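Play kitchen sets: is the 48 piece one worth it over buying bits separately?

Forum: Home and Garden > Children's rooms and toys

pennyfarthing_jo
My sister wants to club together for a play kitchen and all the trimmings for my niece, who will be three. She's set on the Kurnedano 48 piece accessory set. I looked at the listing and I'm not convinced. Half of the "pieces" seem to be tiny food, and I bet they count the lids. Has anyone bought it and not regretted it?

gatepost
They always count the lids. We had a Tanner set years ago that counted each slice of a cut-up pizza as a piece. Technically true, I suppose.

MKofler
We have the Kurnedano and it gets played with most days, so I'll stick up for it. The food is hit and miss but the pans are a decent size. My daughter stirs things in them for hours. I wouldn't get hung up on the number on the box.
Mathias

pennyfarthing_jo
Decent size compared with what though? The listing has no measurements at all, which always makes me suspicious.

rookwood
Don't buy a set. I say this every time and get shouted down every time. Go round the charity shops, get a real colander, a real small saucepan, a couple of plastic mugs, and spend what's left on a few bits of pretend food. Children can tell a proper pan from a toy one. Some of ours, on the table:

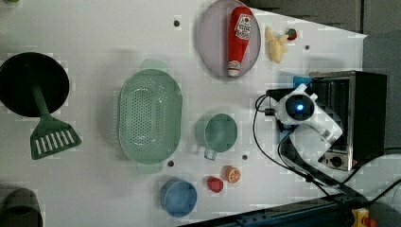 Colander, mug and slotted spatula: keepers. Ketchup: under discussion.

The green colander is the best thing in the whole lot. It has been a helmet, a boat and a bed for a bear. The frying pan comes second. I'd happily lose the food.

gatepost
See, I'd keep the ketchup before I'd keep the spatula. Ours had a toy sauce bottle and it went on everything, including the cat. What's wrong with the banana?

rookwood
Nothing is wrong with the banana. It just never gets picked up. Same goes for the little round red fruit next to it.

Divent_Dave
Is that little thing a tomato or an apple?

rookwood
Depends who you ask in this house. It's been sold to me as both, on the same afternoon, at different prices.

MKofler
I don't agree about leaving out the food. A pan with nothing to go in it is a drum. Mine won't play "cooking" unless there is something to serve at the end, and then I have to eat it, and then I have to ask for more. Seconds are compulsory.

rookwood
Dried pasta. Conkers. Buttons if they're old enough. All free or nearly.

MKofler
Conkers in September, fine. By Christmas they're shrivelled and there's one under every piece of furniture. And I'm not hoovering up pasta twice a day to prove a point.

hosoda_m
Childminder here, so I've seen a fair few of these go through. What I'd say to the original poster is that the matching colours are for the adults. The pale green and the pink look lovely on a shelf, and the children couldn't care less. What they want is a pan, something to stir with, and enough mugs that two of them can have one each. If a set gives you one mug and fourteen peas, it's a bad set.
Masaru Hosoda

pennyfarthing_jo
That's useful, thank you. I went back and looked and the Kurnedano has two mugs and two plates. Still no measurements. I've emailed them.

gatepost
You'll get an automatic reply and a voucher.

Wustico_widow
I was going to recommend the Wustico range but they changed the plastic and the handles on the new ones feel thin to me. Could be my imagination. The old ones turn up second hand if you're patient, and a run through the dishwasher sorted ours out.

Divent_Dave
Top shelf or bottom? I warped a toy jug on the bottom shelf.

Wustico_widow
Top. Always top.

pennyfarthing_jo
Update, the shop wrote back. No voucher. They said the frying pan is "generously sized for little hands", so I'm none the wiser. My sister has now found a different set with 233 pieces and I have told her no.

hosoda_m
Good. Where would you even put it all?

rookwood
In one large box by the radiator, from which the same four things will be taken every day until she starts school. Buy the four things.

MKofler
And one piece of fruit.

rookwood
Fine. One piece of fruit. You can have my banana, I'll post it.

pennyfarthing_jo
I've got a colander at the back of the cupboard that we never use, so I'm going to start with that and see what she makes of it. If my sister still wants the set at Christmas she can store it at hers.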